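May 1, 2026

Paste notes, second round. Carrying on from the page with the coffee ring on it. We are still trying to settle on one wheat starch paste for the Awasthi ledgers so that whoever is on the bench can make it without asking.

Scope as it stands: 3,882 leaves, most with edge tears, a good number with old glassine tape along the gutter. The tape is a separate job and Luzius has it. This entry only covers paste and repair tissue.

Starch is the Stomia precipitated, from the new bag. The old bag was the same product but had been left open and smelled of the cupboard, so I threw it out. Cooked one batch in the small pan, 150 ml of deionized water to one rounded scoop of starch, soaked first, then low heat with constant stirring. It went from milk to gray to translucent quite suddenly, same as last time. Kept it on the heat after that until it dropped off the spoon in a lump. Ivar takes his off earlier and I think that explains why his batches weep in the jar. Put to cool under a skin of water.

Sieved it through horsehair when cold. First pass had lumps, second pass was good, third pass made no difference I could feel with a finger. Stopping at two from now on. 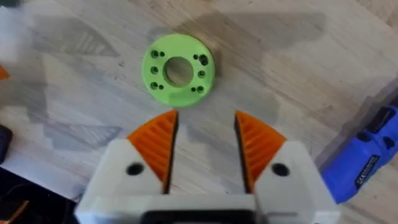 Does the paste need a preservative if we are only keeping it for a few days?

Leave it out. Make small batches, keep them in the fridge with water over the top, change the water daily, and throw the jar out at the first sour smell or pink spot. Drita used thymol at her last place and says the smell stayed in the paper.

Thinned part of the sieved paste with a flat brush in the wooden bowl until it was like thin cream, and left the rest stiff. Tested both on offcuts from the spoiled endpapers, with the light Jimura tissue and the medium one.

Light tissue, thin paste: lies down well, almost disappears on the cream paper. Tore along the repair when I pulled it by hand, which is what we want for these leaves. Slight cockle at the ends of the long strips. Next time feather the ends further and blot before the weights go on.

Light tissue, stiff paste: fussy. The tissue lifted with the brush and I wasted a strip. Nothing gained.

Medium tissue, thin paste: slid around. Dried with a visible edge.

Medium tissue, stiff paste: strong, flat, a bit shiny at the margin where I had too much on the brush. Fine for spine folds. Too much for a tear in the text area.

So light with thin for tears, medium with stiff for folds. Tomomi guessed this in December and I should have just written it down then.

Drying: blotter, polyester web, tear, web, blotter, glass, weight. Changed blotters after ten minutes and again before lunch. The strips under the small lead weights dried flatter than the ones under the big slab. I suspect the slab is not level on the underside. Need to check it against the steel rule before anyone uses it on real leaves.

Methylcellulose comparison. The Pasiron powder had been hydrating overnight and was clear with no fish eyes. Mixed it half and half with the thin paste. More working time, less cockle, weaker bond. On the iron gall pages, where I want as little water going in as possible, the mix may be the better choice, but I only had modern ink offcuts to try it on, and those tell us nothing. Not touching the inked leaves until Kastriot has done the bathophenanthroline strips.

Grain direction: I cut one set of tissue strips across the grain by mistake and they curled badly as soon as the paste hit them. Marked the roll with a pencil arrow. Please keep the arrow when you cut from that end.
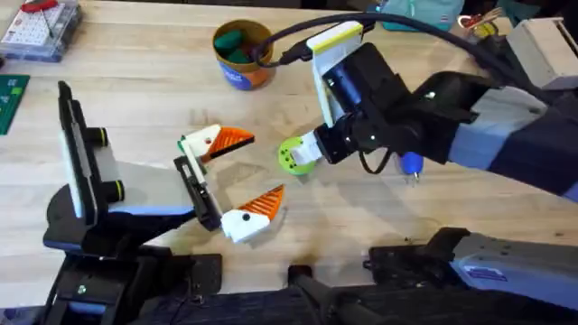
Arms over the table, the left gripper wide open.

Humidity in the room was low all morning and the thin paste was skinning over in the bowl before I got through a row of strips. A damp cloth over the bowl fixes it. A drop of water stirred in later does not, it goes stringy.

Brushes. The flat goat hair one is shedding and I picked two hairs out of a repair with tweezers. Moved it to the water jar for dampening blotters only. The round one with the taped handle is still the best we have for tears.

For the tear at the foot of leaf 2 in the first ledger (the one with the ink blot) there is a small flap folded under. Relax it with a damp blotter through the web before pasting. It has been folded a long time and the fibers along the crease look tired.

To do
Check slab for flatness
Order more web, the current piece is stiff with old paste
Ask Luzius if the poultice residue wipes off before we repair over the tape lines
Repeat the fold test with medium tissue once the strips have sat under weight for a week
Label the two jars in the fridge, thin on the left, stiff on the right, and put the date on the lid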